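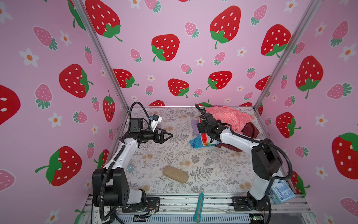
Filali Wash & Fold
Frequently Asked Questions

We answer these at the counter all day, and we'll keep doing it, but some of you ask at 6 a.m. by text message. This page is for you.

DROPPING OFF

Do I need to sort my laundry first?

No. Bring the heap. We sort by color and fabric at the table before anything goes in a machine, and we'd do it again even if you had already done it, no offense. What one household calls "lights" can include a pair of jeans.

If you have something you know bleeds (a new maroon towel, anything tie-dyed, the red thing that ruined the last batch), put it in its own bag and tell us. We won't ask about the last batch.

Do I need to empty the pockets?

Please. We check them, but we're checking for your sake and you know what's in there. Coins and keys go in an envelope stapled to your ticket. Tissues go wherever tissues go, usually onto every black item you own.

What can I bring it in?

Any bag that closes. Trash bags are fine, but write your name on a piece of tape and stick it on the outside. A white trash bag full of clothes looks a lot like a white trash bag full of trash, and we take ours out twice a day.

Can I drop off without talking to anyone?

Yes, and we respect it. Use the Zollero locker to the left of the door. Your first time, you need to call and get a code. After that you can go years without making eye contact.

Is there a minimum?

Ten pounds. Under that we'll still take it, but you'll pay the ten-pound price, so you might as well strip the bed.

FOLDING

How do you fold T-shirts?

Face down, sides in, sleeves back, then up in thirds from the hem. It comes out as a rectangle that fits most drawers. If you want them rolled, or filed upright so you can see every shirt like a record collection, write that on your ticket. Radwa Lamrani, who owns the place, thinks rolling is for suitcases. She'll roll them for you anyway.

Can I pick how everything gets folded?

Within reason. Your ticket has a line for folding notes and the line is short on purpose. "Towels in thirds" is a folding note. We once got a diagram, with arrows, on graph paper. We followed it. We then made the line shorter.

Why does my stuff come back with the soft things on top?

Heavy goes on the bottom. Jeans and towels, then shirts, then whatever is thin or slippery. Satin and some kinds of rayon won't hold a stack no matter what you do to them, so they go last, where they can slide around without taking anybody down with them.

Do you fold fitted sheets?

We do. Corners into corners, lay it flat, fold the elastic edges in until you have something with straight sides, then treat it like any other sheet. You can do this at home on a bed or a table. Most people try it standing up in a hallway with their arms out, and that's where the trouble starts.

Can you teach me?

Hala Hamdy runs a folding hour on Thursday evenings after the last drop-off. It's free. Bring one clean item that defeats you. Fitted sheets are the favorite, followed by hooded sweatshirts, followed by those wrap skirts with strings coming out of places there shouldn't be strings.

She'll also show you how to deal with a pile, which is the skill people actually need. Short version: don't start at the top. Pull the whole thing apart first, lay the big pieces to one side, match the small ones, and fold one kind of thing until you run out of it. Going back and forth between a pillowcase and a sock and a bathrobe is how a twenty-minute job gets to be a whole evening with a movie in it.

I don't have a good surface at home. Does that matter?

A bit. You want something about hip height that won't snag. A kitchen table is good. Throw a clean cotton tablecloth on it if the top is rough or has seen breakfast. A plain or pale one makes it easier to spot lint and the sock that's the same color as your table. Smooth plastic covers look practical, but everything slides.

The bed is the traditional choice and it's fine for sheets. It's terrible for your back, and it's also where unfolded clothes go to spend the night. If you're going to use the bed, fold before you're tired.

WHAT WE WASH AND WHAT WE DON'T

Can you wash printed cotton without wrecking it?

Usually. Florals, stripes, scarves, kitchen linens, kids' prints: cold water, inside out if it has an inside, low heat or a line. Dark or very bright pieces go in separately the first time. If there's a rubbery print on the fabric we keep the iron off it. You should too.

Tablecloths?

All day. Tell us what the stain is if you remember. "Some kind of sauce" is enough to start with. Candle wax should be scraped off at home once it's hard, and please don't help it along with the hair dryer before you bring it in. Holiday tablecloths that sat in a bag until April will be treated with tact, but the gravy has had time to settle in and we may not win.

Comforters and blankets?

Up to king size. They go in the big washers by the back wall and are priced by the piece. Down takes an extra day to dry all the way through, and we won't hand it back half dry because you have guests coming. Ask your guests to bring a sweater.

Wool, silk, anything that says "dry clean only"?

We'll hand wash wool and silk if the label allows it. Dry cleaning goes out to Trindis, comes back in two business days, and costs whatever they charge us plus a dollar for the walk.

Pet beds?

Covers, yes. Shake them out first. Outside. Not our outside.

Is there anything you flat out refuse?

Anything with gasoline, solvent or cooking oil soaked into it, since those can catch fire in a dryer. Anything with live bugs. Costumes with batteries in them. Also rugs with rubber backing, which shed in the drum like a molting bird, and then we have to clean it out with a spoon.

GETTING IT BACK

When is it ready?

Drop off before noon, pick up the next day after 3. Drop off after noon and it's the day after that. Rush service is same day and costs half again as much. Panic is included at no charge.

There's a sock missing.

We're sorry. First check inside the fitted sheet, then inside the legs and sleeves of everything. If it's still gone, call us. We keep single socks in a basket on the counter for two months, and you're welcome to look through it. People have taken home socks that weren't theirs because they liked them better. We can't prove it.

I got somebody else's shirt.

Bring it back, unworn if possible. Every order is folded and bagged by itself before the next one gets opened, so this is rare, but it happens, and the owner of the shirt has probably already called us.

How long will you hold my order?

Thirty days. We'll text you on day three, day ten and day twenty. The texts get shorter as we go. After thirty days it goes to the clothing closet at Skidetum Community Center, where someone will be happy to have it nicely folded.

Do you deliver?

Within two miles, weekday evenings. Someone has to be there to take the bag. We stopped leaving orders on porches after a cat moved into one.

PAYING AND COMPLAINING

How do I pay?

Card or cash, at pickup. We can break a twenty. We can't break a hundred before lunch.

Do you charge extra for unfolding things?

If your clothes arrive inside out and balled up, no, that's just Tuesday and every other day. If we have to untie knots, we'll think about it. Shoelaces, bikini tops and apron strings are the usual suspects.

What if something gets damaged?

Tell us within a week and bring the item and your ticket. If we did it, we'll fix it or pay for it. If the zipper was already on its last three teeth, Radwa will show you the teeth.

Where are you?

2044, the corner storefront with the green awning, next to the shoe repair. Parking is in back. Phone number ends in 2352 and the rest is on your ticket. If you've lost your ticket, come in and describe your laundry. We'll probably remember it.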